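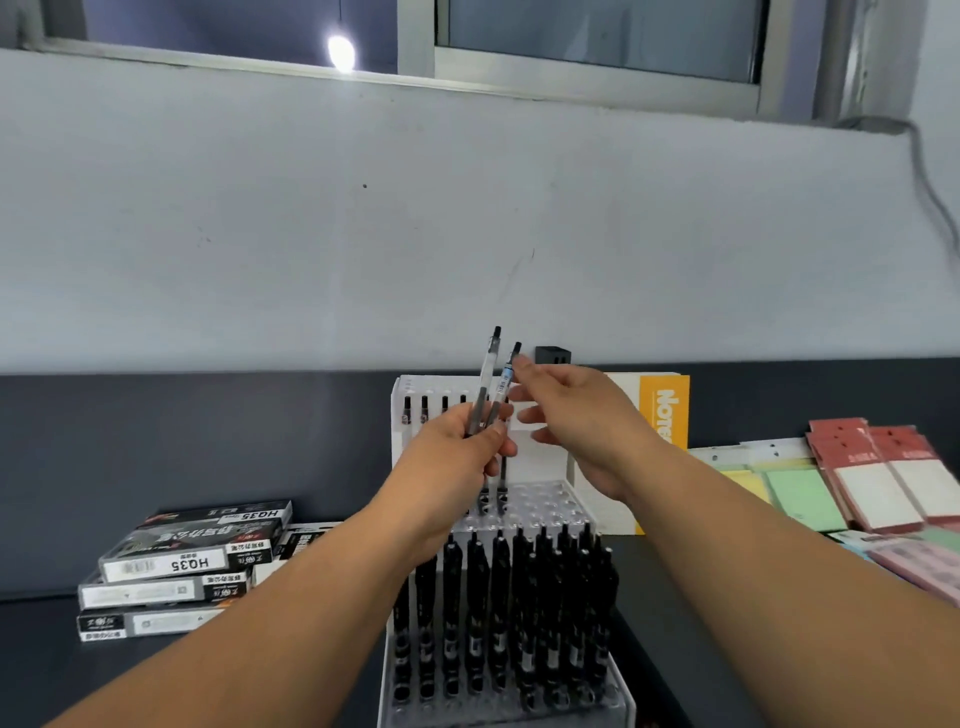
Ticket: Standort Drudgate erreicht Dateiserver nicht
Status: gelöst
Bearbeitung: Fongchan Wannasri

14:10 Ping von Drudgate nach Stalmont bricht nach 4 Hops ab. Lokales Netz läuft prima, 78 Clients online.

14:35 Traceroute ist super aufschlussreich: Die Pakete drehen sich zwischen Gindidholm und Drudgate im Kreis! Alte statische Route mit Distanz 60 gefunden, OSPF liegt bei 110 und kommt gar nicht zum Zug.

14:50 Route gelöscht, Distanz für die Backup-Strecke auf 200 gesetzt. Läuft sofort, herrlich!

15:20 Gittins bestätigt Zugriff. Konfiguration gesichert.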